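Looking After the Pill Cell, or What Happened to Our Thursday

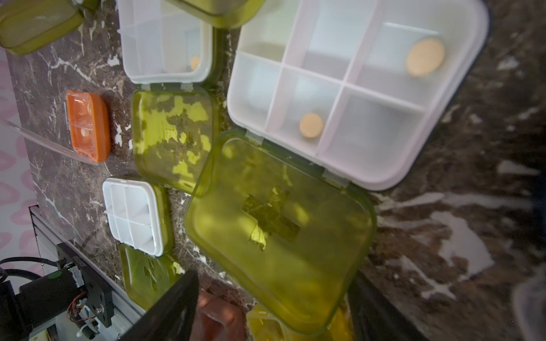 Genji Kaneko wants it on record that he asked for the gripper pads to be changed in May, and that everything since then has been the pads. He may be right. He has been right about the pads twice before, and we've stopped arguing with him in the corridor.

For readers at Furnside who have only heard the cell through the wall, this is the arm that opens pill boxes and moves tablets from one compartment to another, for the Wellorstead dexterity work. It lives on the marble counter because the marble was there first and is too heavy to shift. The boxes on it come in several sizes, most of them with green lids and one in orange, and every one has its own opinion about how it would like to be opened.

The cell had been missing tablets. It would line up nicely, come down, close its fingers with great confidence on a piece of compartment wall, and lift. On a good day the box stayed put. On a bad day the box came along for the ride, and whoever was on shift got to look for an orange tablet on a brown counter. The log shows 22 missed picks in one morning, and the entries get shorter as they go. The last one just says "again."

So we gave it a proper going-over. What follows is what we did, in the order we should have done it. The order we did do it in was longer and involved lunch.

Start with the pads. They pick up a film from the tablets, a fine dust that you can't see until you wipe it off onto something white. Power down the gripper, open the fingers by hand, and wipe each pad with a lint-free cloth and a very little alcohol. Don't soak them. If a pad has a shiny stripe where it meets the work, cleaning won't bring it back and it needs to be swapped. Ours had the stripe. (Genji took this quietly, for him.) New pads go on with the small screws from the Zenley kit, and you tighten the two sides a bit at a time so the pad doesn't sit crooked. We have 3 spare sets left in the drawer marked "misc," a label we are all going to regret one day.

Next, the wrist camera. Clean the lens before you touch any settings. It's dull advice and it would have saved us an hour. After that, check that the camera hasn't turned in its clamp. A twist too small to notice with your eye puts the fingers on the wrong side of a divider, and with compartments this size, the wrong side of a divider is a whole other day of the week.

Recalibrate once the pads are on, never before. New pads are thicker than worn ones, so the old closing distance will squeeze. Run the Sönmez routine from the start and let it finish. It takes 162 seconds and gives no sign of life for most of them, so it is very tempting to conclude that it has crashed and press the button again. Pressing the button again starts it over. We know this better than we'd like.

Then there's the light. Those tinted lids throw reflections, and polished stone throws them back. The cell does better with the overhead lamp off and the side lamp turned down to 80 percent, and it does worst in the late afternoon, when the sun comes in low and the whole counter glitters like a hotel lobby. If you have to run then, pull the blind. A matte mat under the boxes would fix most of it, and one has been requested. It has been requested for a while.

Cables last. Go along every loop with your fingers and feel for anything stiff or rubbed, paying most attention near the connectors at the mount. Move the arm slowly through its full reach while a second person watches the slack. The second person's job is to say stop, and to say it loudly, and the rest of the time to keep their sleeves out of the way.

With all that done we ran the cell through the afternoon on small round tablets, which it likes least. It dropped one and never took hold of a divider. It did close a lid on its own finger, but gently, and it seemed to get over it.

The checklist is now taped up next to the cell, in large type. Pads get wiped at the start of every shift and looked at properly on Thursday mornings, before the first run. If you find the shiny stripe, change them and write it in the log in more than one word. And if you use the last set of spares, please tell Genji yourself.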